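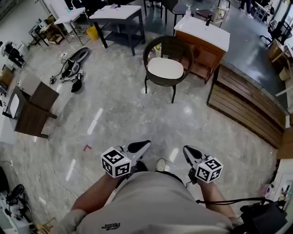

Teaching by hand: what we learned this spring at Brirden

Readers who remember our January letter will know that the Nunix team has been trying to get household skills into a robot without ever putting the robot in the room while the teaching happens. A person holds a gripper in each hand, wears a camera on the head, and goes through a chore at an ordinary pace. The patterned markers on the grippers let the software work out where each hand is from one moment to the next, and all of it goes into training the policy that will later run on the real arms.

The question we wanted to settle was whether the head camera earns its keep – it is one more thing to wear, after all, and one more thing to line up in time with everything else. So we trained the same policy twice, once with only the views from the grippers and once with the head view added, and then let both of them loose on tidying tasks in a room at Ferkthorpe that neither had ever seen. The grippers alone finished 44 percent of the trials. With the head view it was 78 percent, and I'll admit we ran the whole batch over again before we let ourselves get excited!

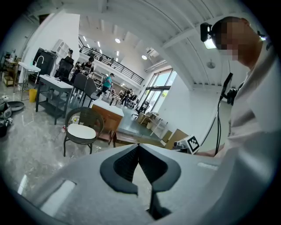
One of the hand-held gripper's own views, with the open-plan room beyond its fingers.

Most of the gain came in tasks where the hands have to travel from one piece of furniture to another, and the gripper camera on its own loses track of where it is headed. For small, close work the two policies came out nearly even, so our friends at Sriwong, who mainly sort little parts, may well decide to leave the headgear on the shelf. We do still have trouble with shiny floors, and 14 of the recordings had to be set aside when the tracking drifted. A longer write-up is on its way, and we would love to hear from any group that has tried something similar.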